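Home | Projects | Minutes | Contact

Wurkbridge software group: minutes, 15 Jul 2020 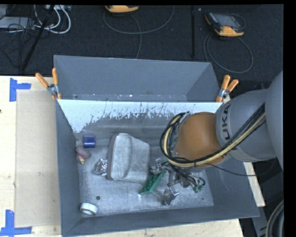
Chair: Arturo Fiore. Minutes of the March meeting were accepted with one correction: the planner was described there as "finished." Struck.

1. Grasp planner. The Akeck branch was reported as ready to merge. The log shows 721 attempts and a success rate of 75 percent. Fiore asked what counted as a success. Answer: the fingers closed and the force reading went up. He pointed out that pressing on the bin floor would do the same. No one could say how many of the attempts were like that. Merge put off until the log is checked against video.

2. Perception. Segmentation still joins foil to whatever is next to it. Lozano's new depth filter is said to fix this. The demo used two objects set well apart, so the group was not convinced. To be rerun on a mixed bin with a circuit board, tape and foil in it.

3. Cable limits. The wrist limits in the config file were typed in by hand and have no notes. Agreed that the planner should not be trusted near them. Proposal to learn the limits from data got no support.

4. Zestdale viewer. Four crashes since the last release. The vendor suggests upgrading. The group has upgraded before.

Actions: video check (Fiore); mixed bin rerun (perception); comments in the config file (whoever edits it next, which Fiore asked to have recorded as "unassigned").

Recent items
Minutes, March
Planner log format, draft 2
Zestdale viewer: known problems
Akeck branch: open tickets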